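The box by the front door

There is a translucent grey storage box in our house that has been about to be sorted since March. I know the month because that was when I bought it, from Vosell, in a burst of optimism that also involved a label maker I have since lost.

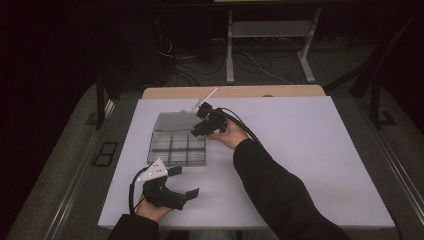

The plan was sound enough. One box, one lid, everything small and homeless goes inside. It moved to the shelf by the front door and within a fortnight it had become the colour of its contents, a sort of organised murk. Visitors assumed we were on top of things. We were not on top of things. We just had a lid.

My rule for sorting is that you clear the table first, which in our place takes longer than the sorting. After that it's one item at a time, out of the box and into a pile. I allow four piles: keep, bin, give away, and the one I call "ask", which is where everything ends up.

This year's haul included 17 pens (I'd set myself the task of counting, so I'm reporting back), a spare key to the flat we left eight years ago, and the warranty for a Sekiguchi rice cooker that died before we moved in here. There was also a little white plastic clip I've been keeping faithfully in case I ever meet the rest of it.

I kept the clip. I'm not made of stone.

As for the box, it's staying, though my other half has been campaigning for the Ritus drawers with the dividers. Twelve compartments! I can't think of anything more dangerous to give a person who couldn't manage the ones in this box. The pens are in a mug now, the key is in the bin and the "ask" pile has gone back in the box until somebody asks.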